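Ticket 451 — Tidy-up routine leaves cup behind
Status: Reopened
Priority: Normal (raised as Urgent, see below)
Component: Flendel planner, two-arm tidy
Raised by: Conberg, demo kitchen
Assigned to: Tadhg Quinlan

Summary
Asked to clear one can and one cup, the machine clears the can, thinks deeply, and reports the room tidy. Cup remains.

Steps to reproduce
Put a drinks can within reach of the hand. Put a plastic cup within reach of the gripper. Start "tidy small items" from the Flendel panel. Go and make tea. Come back.

Expected
Can in the recycling tub, cup in the washing-up bowl.

Observed
Can in the tub. Cup where you left it. Panel shows a green tick and the words "All done".

Comments

Conberg demo kitchen, 09:10
We have visitors on Saturday who have been told this thing does the clearing up after lunch. Please treat as urgent. My nephew clears up after lunch and he is six.

Tadhg Quinlan, 09:45
Dropped to Normal, with apologies to your nephew. Urgent is for things that are on fire or might be. Can you send the planner log and say which build of Flendel you're on?

Conberg demo kitchen, 10:20
Log attached. Build is whatever you put on it in December.

Tadhg Quinlan, 11:30
Thanks. The relevant bit of the log:

task 1 can: assign HAND, ok
task 2 cup: assign GRIPPER, ok
task 1: complete
task 2: waiting for HAND clear
task 2: timeout 3,000 ms
task 2: dropped
session: complete

So the gripper is being polite. It won't go for the cup until it is sure the hand is out of the way, it gives the hand 3 seconds to move, and then it loses heart. The session is then marked complete on the grounds that there are no tasks left, in the way my own washing-up is complete if I close the kitchen door.

Conberg demo kitchen, 11:42
Can't you just make it wait longer?

Tadhg Quinlan, 12:05
I can, and I will in a minute, but it only moves the problem. The hand is meant to send a "clear" message once it has let go and backed off. On your log it never sends one. Trying it on the bench here.

Tadhg Quinlan, 14:50
Same fault on the bench, first go. Raised the timeout to 30,000 and got a much longer silence followed by the same tick. The clear message is only sent if the hand returns to its home position, and somebody (me, I checked the history) changed the routine so that it parks beside the tub to save time. It has saved a great deal of time. It does half the work.

Gallagher in hardware asks whether it could be the grip sensor. It isn't. The fingers get hold of the can perfectly well, and I'd like that on record as I spent most of last year on it.
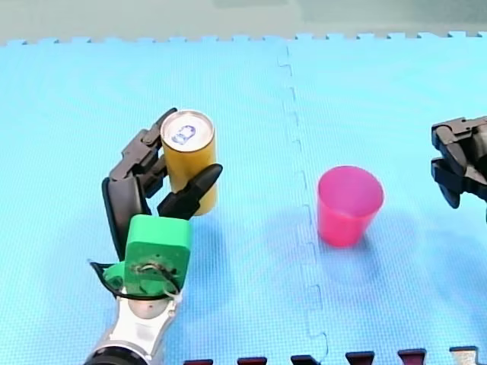 Bench setup, can in the hand, cup still to do.

Tadhg Quinlan, 15:35
Fix is in the Flastik branch. Two changes. The hand now sends "clear" from the park position as well as from home. And a dropped task no longer counts as a finished one: the panel will show "Not done" with the name of the item. Please update and run it again with the same two items.

Conberg demo kitchen, 16:40
Updated. It did both! Can in the tub, cup in the bowl. We may have cheered. Then we tried it with a teaspoon added and it said "Not done: cup".

Tadhg Quinlan, 16:48
Where was the cup?

Conberg demo kitchen, 16:51
In the bowl. The spoon was on the floor.

Tadhg Quinlan, 17:15
Right. Spoons are not in the item list, so it has decided the spoon is a very thin cup. Reopening, as the label on the panel is mine to sort out. Teaching it cutlery is a separate ticket and probably a separate year.

For Saturday: cans and cups only, well apart, no cutlery, and don't let anyone hand it things. If a visitor asks whether it can do the dishes, the answer is that it can bring a cup to where the dishes are done — which puts it ahead of some people I have lived with.

Conberg demo kitchen, 17:22
And wiping the table?

Tadhg Quinlan, 17:24
Please see ticket for cutlery, and then keep going for a bit.

Conberg demo kitchen, 17:30
Nephew is booked for Saturday as backup. He wants to know if he gets a green tick.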